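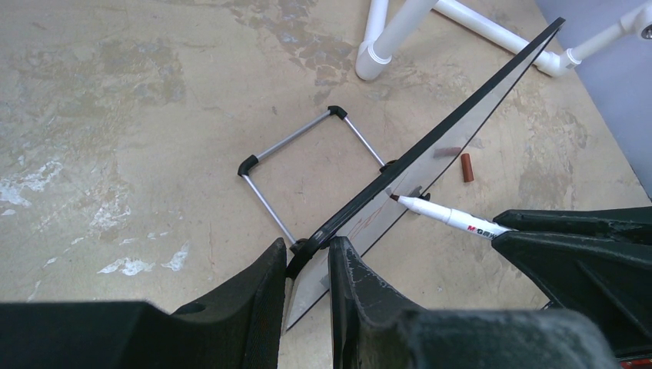
Kacper Bednarek thought we should settle the clear boards before anything else, as last time they came up at the end and everybody agreed to whatever got them to the door. Agreed, so the agenda was turned upside down and item 5 became item 1.

Minutes of the Plonow workshop users' meeting, Aug 24, 2020

1. Clear writing boards
The framed plastic sheets are popular and filthy. Kacper reported that a dry cloth takes off most of the writing and leaves a gray haze, which the next person then writes on top of. Red is the worst. Opinions on the cure ranged from soapy water to a product Kacper's aunt uses on her oven. Soapy water was adopted. The oven product was noted.

Kozłowski quoted 210 for a set of replacement sheets, frames included, delivery extra. The meeting felt that 210 would buy a lot of soap. Deferred to September.

2. Markers
The M&G ones are to stay. There was a longer discussion about caps. It was proposed that anyone uncapping a marker keep the cap in the other hand. It was objected that the other hand is usually holding the board. A second proposal, to put the cap on the back end of the pen, passed with one vote against from a member who says it spoils the balance.

Loose caps found on the floor go in the jar by the sink. Please do not put anything else in the jar – we know about the chewing gum.

Permanent markers are not to be used on the boards. This was also minuted in the spring and the word PLINTH is still legible on board 2.

3. Floor
The pale floor shows everything, as was pointed out when we chose it. Sweeping after each session was confirmed. "After" was clarified to mean the same evening.

4. Wood order
Dromuvwood can supply the offcuts for 300, or nearly 700 if we want them all the same thickness. A show of hands favored 300 and variety. Kacper to order, and to ask whether they can leave the bundle inside the gate this time.

5. Storage
The boards currently lean against the wall and slide down it. Irkier makes a slotted rack, which was passed around in catalog form and admired. Price not given in the catalog, which several people took as a price. Kacper offered to build something similar from the offcuts. Accepted, with a request that the slots be wider than the boards.

6. Any other business
The kettle has been descaled. Thanks recorded.
Whoever borrowed the long ruler, it is still the only long ruler.
The key to the side door sticks – turn it left first, then right.

Next meeting in September, same room, shorter if possible. Boards stay at the top of the agenda.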